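Brelum opens its counter at last, and the marble has the best seat

The stone has arrived at Brelum, some weeks after the coffee it was meant to sit under.
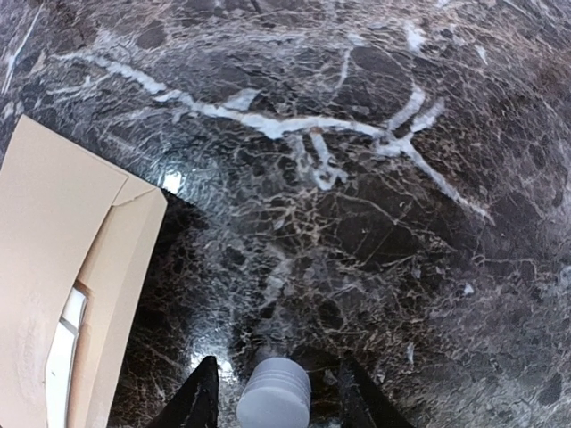

Panagiotis Galanis thinks dark marble is a fine thing until the first person puts a lemon down on it, and he has said so to anyone standing near the till since August. He would have gone for steel. He was outvoted.

The slab came from the Psarras yard, where 12 others were looked at and sent back to their racks for being too plain, too green or, in one case, too much like a map of somewhere. The winner is near-black and brown, crazed all over with fine tan lines, with a white vein that wanders across it and then forks as if it had changed its mind. Regulars have already begun arguing over what the fork looks like. A river delta is ahead — a letter Y has its supporters.

The bill was 1850 euros, polishing included, fitting not. The polish shows every light in the place and will presumably show every thumbprint too. A cloth has been bought.

The shop opens on Friday at eight. Coasters will be offered with all drinks, and citrus will be cut in the back.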